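Notes for the Rilleson talk, 6th October

(Slow down at the start. I always gabble the first two minutes.)

Hello everyone, and thanks for having me back. I'm going to talk about letting go of things, by which I mean the stuff in your cupboards and nothing deeper than that, I promise! When I moved out of the house on Larnard Road in June I had 13 weeks to get from three bedrooms and a loft down to a flat where the hall is also the dining room. I'd like to tell you how that went, including the bits I got wrong.

So, first mistake. I started with the photographs. Don't start with the photographs. I sat on the landing with a shoebox on my knees for a whole afternoon and at the end of it I'd thrown out one blurry picture of a goat. (Pause, they usually laugh at the goat. If not, move on.)

What got me going in the end was a daft little rule I picked up from the Pusemeo newsletter. You take one shelf. You take everything off it, and you only put back what you'd go out and buy again this week if it vanished. I did the shelf under the sink, then the one over the washing machine, and by the evening I was quite giddy. My sister had to ring and tell me to eat something.

The big plain things were the worst, oddly. Tubs, buckets, bins, anything that might come in handy for holding something else. I'd been keeping containers to keep containers in.

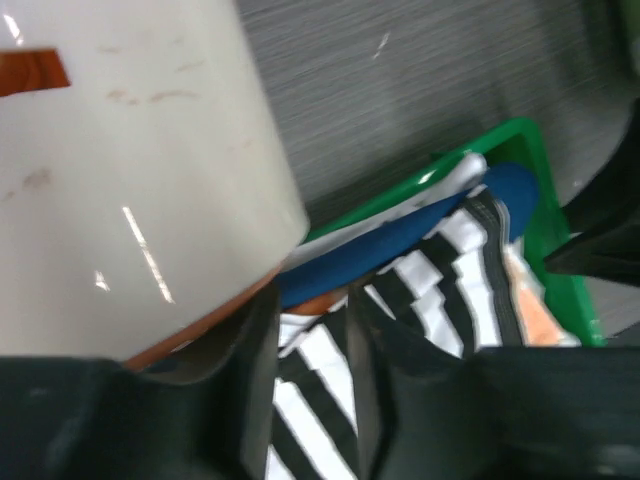 Floor Jacobs thinks I'm too hard on containers. Her view, and she put it to me quite firmly after I gave a version of this talk at the library, is that a tub with a good lid is the one thing you always end up buying again after a move, so you may as well hang on to the two best ones and be ruthless about what goes in them.

And I've come round to that, a bit. I did buy a storage box from Goossens in my second week at the flat, and I sulked all the way home on the bus with it. So if you're making notes, put Floor down as the sensible one.

(Water. Check the time. Should be a third of the way through by now.)

Right, the kitchen. I counted my mugs. I know, I know, but I wanted a number to frighten myself with, and the number was 26. I live on my own! I have never in my life had 26 people round for tea. I kept five, gave a boxful to the church hall, and the rest went to my nephew, who breaks them.

Books next. I'm not going to tell you what to do about books, I'd only be a hypocrite. I had 253 on the list when I started, and the list got shorter very slowly, with a lot of sitting down and reading the first chapter of things. What helped was asking who I'd lend each one to. If a name popped up straight away, I posted it to them. Some of those people have written back, which has been lovely, and one of them posted the book back, which was less so.

Then we come to the bathroom, and the small stuff. I'd been looking forward to this as the easy room. It took longer than the loft. Creams, samples, hotel soaps, all the bits you bought for one holiday and carried home again. 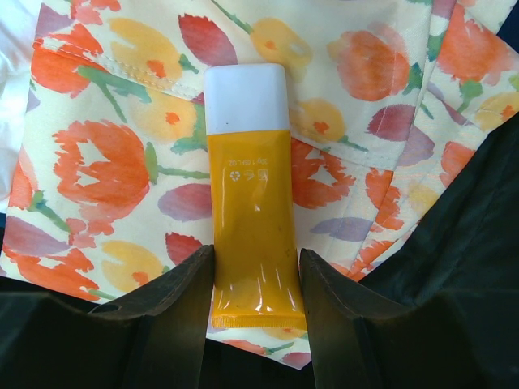
My advice is to tip the whole drawer out on the bed in the morning, so you've got to deal with it before you can go to sleep. I tried doing it a drawer at a time of an evening with the telly on and I just shuffled things about. Once it was all on the bed I could see I owned four nail scissors and couldn't remember buying any of them.

(If there's time, do the story about the airing cupboard and the christening shawl. If they look tired, skip it.)

Last thing before questions. Have somewhere for it all to go before you begin. I had bags in the hall for weeks, and every time I went past I fished something out again. Ring the charity shop first and ask what they'll take and which mornings suit them. Mine wouldn't take lamps, and I had a lot of lamps.

(Hand round the sheet with the phone numbers. Get my pen back this time.)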